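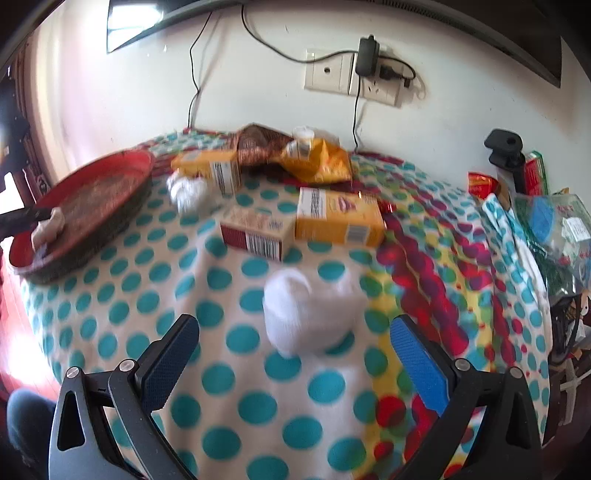
Blue-tipped jaws, a rolled white bundle, and a table with other things on it.

The Gripper and the Payslip

I have spent a good part of my working life being told that a machine was coming for my job, and it has been a little insulting how long the machine has taken. When it did show up in our building in Rostthorpe, it needed a person to hold it.

I should explain what we do. Brabec is a returns house. People buy things, regret them, and send them back, and we take the regret out of the box and put it on a shelf. Socks, crackers, saucepans, phone chargers, the tablecloth that looked blue on the website. We sort by hand. In May the owners signed with a company called Stevamach, which is going to teach arms to do some of the sorting, and the teaching is done by us. You take a gripper in your hand, you sit down at a table of household clutter, and you pick things up. You do this 233 times in a shift. That is the target, and I have asked where it came from, and I have been told it came from Stevamach.

The software that keeps track is called Rutine, spelled like that. It logs every pick and sends you a score at the end of the day. My first score was lower than that of a man who had started that morning. I have been picking up socks for a living for years, and I would like it noted somewhere that I am good at it.

The trouble is that I am good at it with fingers. A gripper has two, and neither one is a thumb. You come at a rolled sock from above with the jaws open, and you have to decide where its middle is, which no sorter in history has ever needed to decide. By the second week I was reaching for my coffee as if it might roll away.

People expect me to be angry about this, and some days I oblige them. But the anger has to go somewhere, and it doesn't fit well on the tool. The work is easier on my back than the line was. I sit down. The room is quiet enough to talk in, which the sorting floor never was, and I have learned more about my coworkers' divorces since May than in all the time before it. If you had offered me this job with no history attached, I'd have taken it and bragged to my sister.

What bothers me is the pay grade. We are still classed as sorters. On the floor, a person who trained a new hire got a training bonus, 2 percent on top of the hourly rate for as long as the new hire was learning. It was a small amount, and it was paid without argument. Now we train the new hire all day long. It is the slowest new hire anyone has ever seen, it will need to be shown a sock 1,000 times, and the bonus does not apply, on the grounds that the trainee is not an employee. I have read that sentence in a letter with a letterhead on it.

Njoroge Lyimo, who sits at the next table and was a shop steward somewhere warmer, put the case to management better than I can. If the thing is not an employee, he said, it can't be replacing any, so please put that in writing. They said they would get back to him – that was before the summer.

I don't believe the arms are going to empty the building, at least not soon. I've watched one work. It picked up a carton very nicely and then stood there holding it with the air of someone who has walked into a kitchen and forgotten why. The owners talk about 2,000 parcels a day with the same headcount, and perhaps they mean it. What they leave out is that the same headcount won't be the same heads. The people who do well with the gripper are patient and a bit fussy and don't mind doing a thing again. The people who did well on the line were fast and strong and bored by the second hour. Several of those have left already, and not one of them shows up in any figure for jobs lost to automation. They got low scores and found other work. It looks like ordinary turnover if you squint, and management squints beautifully.

So my demands are modest. Call the work what it is and pay the training rate for it. Tell us who decided on 233. Let a person see what is being scored, so that I can find out what the man on his first morning knew about socks. And when the arms do start on the floor, give the first say over how they're set up to the people who spent the year with a wrist brace on teaching them, and the second say to whoever wrote the letter.

I raised all this with my supervisor, who was sympathetic and wrote it down on the back of a return slip. I went back to my table after that. I had 40 picks left and most of them were cloth.

November 6, 2018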